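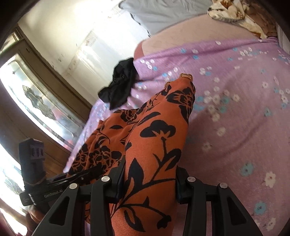 Figure 2. Orange garment with black floral print, on a bed.

3.2 Sorting at home and what gets kept

Most of the work on secondhand clothing starts at the market stall or the export bale. We wanted the step before that, the bedroom, where a thing gets pulled out and somebody decides. Households in Kamivora were asked to keep a paper diary of every garment that left the closet for good, whatever the route: given to a cousin, sold, cut up for rags, thrown out. We got 225 diaries back in usable shape. A few more came in with pages missing and were left out of the counts but read for the comments.

Diaries ran from January until the school break. Long enough to catch the end-of-summer clearing, too short to catch winter coats. That is a real gap and we come back to it in Section 5.

Entries were typed up by Roxana Huaranga and Cristian Taipe, each working alone on the same pages, then compared. Where the two disagreed on the route a garment took, the household was called. Disagreements on fabric were left as "unclear". People often don't know what their clothes are made of, the label is cut out or washed blank, and we did not want to guess for them.

Printed garments behaved differently from plain ones. Plain shirts and pants mostly went out because of wear: collars, knees, seats. Printed ones went out whole. The words used were "tired of it", "too young for me now", "everyone has seen it". Florals in strong colors came up again and again here, and they were also the group most likely to be held back at the last minute. Taken out, laid on the bed, put back. One respondent did this with the same skirt three times and wrote it down each time, though we had only asked for garments that left. We had no code for that. Added one late, "returned to closet", and went back thru the earlier diaries to apply it.

The late code matters. Without it, printed clothing looks like it moves quickly. With it, a good part of the movement is just back and forth. Earlier household surveys that ask "what did you get rid of last season" would miss this completely, and probably undercount how much handling an item gets before it leaves.

Where things went. Family first, by a wide margin, and nearly always downward in age, aunt to niece, older brother to younger. Second was Preda, the buyer who comes to the lower neighborhoods with a truck and pays by the sack. The going price was 6 for a sack, no matter what was in it, so there was little reason to put good pieces in. Households knew this well. Several describe padding the sack with socks and old towels and keeping the prints for someone they knew. The church box and the trash were close to each other in third and fourth place, and the diaries dont always tell them apart, as both were put out on the same corner.

Selling single pieces was rare. Futavport has a weekly clothing row and a few households had tried it, but the Busex fare there and back ate most of what a used blouse brings. Nelly Palomino, who runs a stall on the row, told us in interview that she turns away one-off sellers unless the piece is a print in good shape. "Plain I have piled to the roof. Bring me flowers." Her buyers are mostly women sewing for dance groups, who take the garment apart for the cloth. So a dress counted as "resold" in our table may never be worn again as a dress. We kept it under resold anyway, following the diary.

Size came up less than expected. We had assumed fit would be the main reason given, as in most of the literature, and it was second behind wear for adults. For children under school age it was first, no surprise.

Limits. Diaries favor people who like keeping diaries. Men filled in very few, and when they did the entries were short ("2 pants, old"). Abelardo Espinoza has pointed out that giving to family is the answer people are proud of, so it may be overreported. We can't rule that out. Comparing against what nieces and brothers say they recieved would help, and Yhon Palomino has begun that with a small group of linked households. Results not ready for this paper.

Next section turns to the sack trade itself, from the truck onward.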